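Flullow puts robot arms on Semer packing line

December 11, 2020

Flullow has begun trialling six robot arms at its Semer warehouse, where 241 people pick and pack household goods. The company says no jobs will go. It said much the same in August about the Cervantes depot, and 60 casual shifts a week have since dropped off the roster there.

The arms come from Ciseck, which trains its software largely in simulation before anything is bolted to the floor. Flullow calls the change a relief for sore backs. Packers say the heavy lifting is still theirs – the arms are being given the light, regular cartons – and that they now spend part of each shift clearing stoppages, at the same hourly rate.

Ciseck's simulated tests put a two-fingered gripper up close to large, plain surfaces.

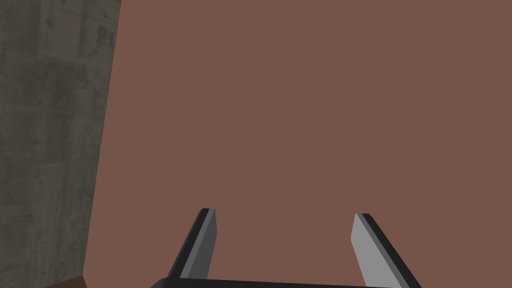
A warehouse aisle has torn cartons, loose tape and people in a hurry. Neither company would say how often the arms at Semer need a hand, or who pays when a pick target is missed because of one. The trial runs for six months.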